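4.2 Table rules and the hand-up hold

The rules in Section 4.1 cover the cell as a whole: who may enter, who holds the stop button, what gets signed before power goes on. They say very little on the table itself. In our reading that is where most of the small trouble starts, so we wrote a second, shorter set for the table only, and tried it at the Plultthorpe site from January on. Tsikata and Nolte drafted it. Ferreira ran the sessions.

The set has one central idea, the hold. Between tasks the arm goes to a fixed pose with the hand up, fingers toward the ceiling, and stays there until the operator calls the next task out loud. No half-poses. An arm parked low over the work surface reads as "off" to people walking by, even when the drives are live, and they reach past it. Operators at Plultthorpe had been parking wherever the last task ended. Fast, but every park looked different, and a visitor could not tell a hold from a fault.

Figure 3 gives the hand held upright at the steel table, with the pink work bin behind it and to the right.

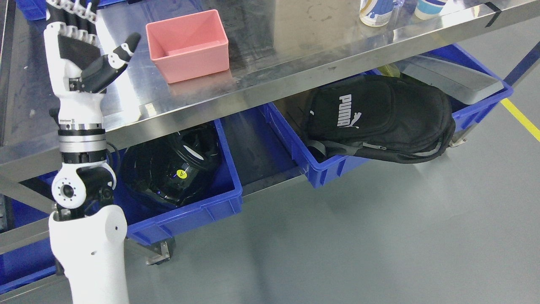 Reading time for this section: 2 min

Figure 3. Upright hand at the table. Items on the tabletop and on the lower shelf are discussed under Rules B and C.

Rule A, the hold. Hand upright, palm clear of the surface, no object in the grasp. The operator says "holding" and the second person repeats it. Agbeko, the logging tool we used, stamps the call. If the second person does not repeat it the hold does not count, and the task after it is struck from the record. Harsh, we know. Dankwa argued for a warning first and we may go that way in the next draft.

Rule B, the tabletop. Only task items on the steel. The bin is a task item. Paper cups are not, and Figure 3 has two of them near the far side of the table. Drinks were the most argued-over point in the whole set. The first wording banned them from the cell; the operators asked for a side shelf instead, out of arm reach, and the second wording allows that. We think the second is better. A ban that people work around is worse than no rule, in that the log then says the table was clear when it wasn't. A spill on bare steel also changes how a light bin slides, and this matters for any grasp test run later the same day.

Rule C, the lower shelf. Personal things and task stock do not share the shelf. In the figure there is a backpack in one blue crate and a motorcycle helmet in another. Neither is on the work surface, and under the old site rules both were fine. Our worry is the strap. A strap hanging over the front rim of a crate can catch a foot or a passing cart, and the person who bends down to free it has their head near the table edge, inside the reach of the arm. So: straps inside the crate, or the bag goes to the lockers. Helmets may stay if they sit below the rim. We left the crate color out of the rule although Zumeck, who supply the site's storage, suggested a color code. It would be one more thing to check.

Rule D, the floor. Stay on your own side of the marking line while the arm is in motion. During a hold the second person may cross, after the call. Where a table has casters they are locked at the start of the shift and again after any move of the table. The check is by foot and by hand, looking is not enough.

We logged 277 holds under the draft. The call-and-repeat part was picked up quickly, Rule B slowly and Rule C hardly at all before the lockers were moved closer. Timmermans, who reviewed the logs with no part in the sessions, notes that the log only knows what was said, not where the hand was. A fair point, and a real limit on what we can claim. Pose data from the controller was kept seperately and could be matched to the calls; this has not been done yet. The planned run at Nollar will cover 2,000 holds, with pose and call stored together.

One open question on wording. "Upright" is loose. Some operators took it as fingers straight up, others allowed a lean, and the thumb was not mentioned at all. For a hand with a thumb that swings outward this is not a small thing, becuase the thumb can be the part closest to the work. The next draft will give a limit for it, measured from the tip to the table top. Until then we ask sites to write down their own limit and post it at the cell.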